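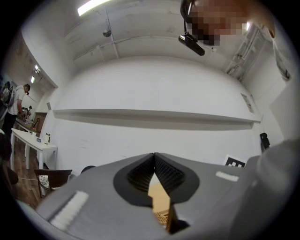 White ceiling, white back wall and one long, narrow shelf.

The Case for One Long Shelf

A workroom gets painted white for the light and then fills up with things that block it. First comes a cabinet, usually secondhand and deeper than it needs to be. Then a second cabinet, which doesn't match. By the end of the first year there is a stack of flattened cardboard behind the door and a box of hardware under the table that gets kicked every morning.

I have spent a good part of this summer in workrooms in and near Cernar, most of them in old commercial buildings where the rent is low and the ceilings are worth looking at. The ones I liked best had very little furniture. What they had was a shelf, a single run of it, put up on the longest wall and painted the same color as everything else.

The long shelf is an old idea. Print shops used it for paper samples and shoe repairers used it for lasts. It works because it is shallow. On a deep shelf, things go behind other things and are bought again. On a narrow one there is only a front row. If you put up a shelf that is 4 inches deep, you can see everything you own from across the room, including what you should have thrown out.

Height is where people go wrong. The common mistake is to hang the shelf at the height of a kitchen cabinet, where it gets in the way of anyone working under it. I measured one that its owners were very pleased with and it sat 55 inches off the floor, which put the contents at chest level for a standing adult and above eye level for a seated one. Another shop had hung theirs a foot higher and kept a step stool for it. They used the stool for sitting on.

Most of the shelves I saw were pine boards from the lumberyard. A few rooms had gone to Osuver, a small local maker that will cut and paint a shelf to the length of the wall. Their price for a long wall, brackets and delivery included, was 898 dollars. That is a lot for a shelf. It is less than three cabinets, and it will not sag in the middle if you use every bracket they send you.

Then there is the ceiling. In a house, the ceiling is supposed to disappear. In a workroom it carries most of what keeps the place running: lights, conduit, ducts, sometimes a rack. The usual advice is to cover it with a dropped ceiling, and plenty of landlords do. I would leave it alone. Paint the beams and the panels white, let the seams show, and run new wiring on the surface where an electrician can get at it. A line of conduit painted to match is hard to notice after a week.

Lighting needs more thought than it usually gets. One bright rectangular fixture will light a small room well enough in August, with daylight helping. By winter you will want a second, placed so that your own head and shoulders don't throw a shadow on what you are holding. Bend over a table under a single light and try to read the small print on a package, and you'll see the problem.

The most thorough job I came across was at Lý, a shared workroom above a bakery. The whole room was redone for 2312 dollars, and almost half of that was paint and the labor to put it on. They took out two cabinets, patched the wall and ran a shelf from the corner to the door frame. The cabinets went to the hallway, where they now hold coats.

There were complaints. White walls pick up every scuff, and cardboard leaves a tan smear where it rubs. Dust shows on a shelf that has no doors. Tall items have nowhere to go, so they lean in a corner or hang along the wall, and either way they look unfinished. One room solved this with a row of pegs. Another had given up and called the corner storage.

If you are starting from scratch, paint first. Do the ceiling before the walls, and leave the shelf for the end — brackets are a nuisance to cut in around. Buy an extra quart of the wall color and write the name of it on the lid.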